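Friday, late. Stove knob task in the sim kitchen all day. Target is 100 good demos before Lev goes on leave, we're at 56. Started at 19 this morning so fine, not terrible.

Headset kept dropping until lunch. Kalliopi Dervishi swapped the cable and it behaved after that - should have asked her at nine. Threw out 12 from the early batch, jerky wrist, the policy would just learn my bad mornings.

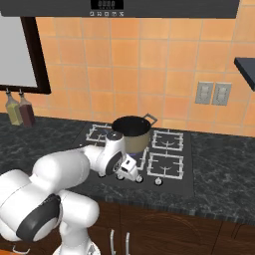
*Left camera. Pot on back left burner, gripper pointing down.*

Lev wants the retries kept in, I want them tagged seperately. We argued, then wrote "ask Petek" on the board and went back to work. Petek is over in Diltham till December so that's that for now.

Changed the start poses a bit between runs, otherwise every demo comes in on the same line and the thing falls apart as soon as the base shifts. Slow. Arm hides half the burners from the other side, have to lean on the wrist view for the knobs. 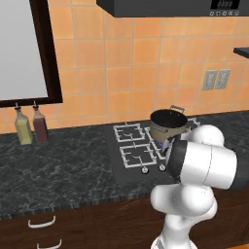
*Other side view, glow under the pot, arm over the right part of the cooktop.*

Wrist view is the one I trust. Fingers either side of the middle knob, can read the line on it. Still overshoot when I'm tired - the last few tonight probaly need a second look.

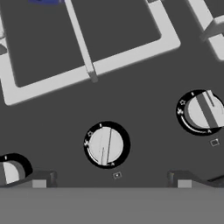

## Monday

- rerun export for the Itard folder, it choked on long episodes
- tag retries (my way, unless Lev gets in first)
- left knob, hardly any demos of it yet
- charge the controllers!!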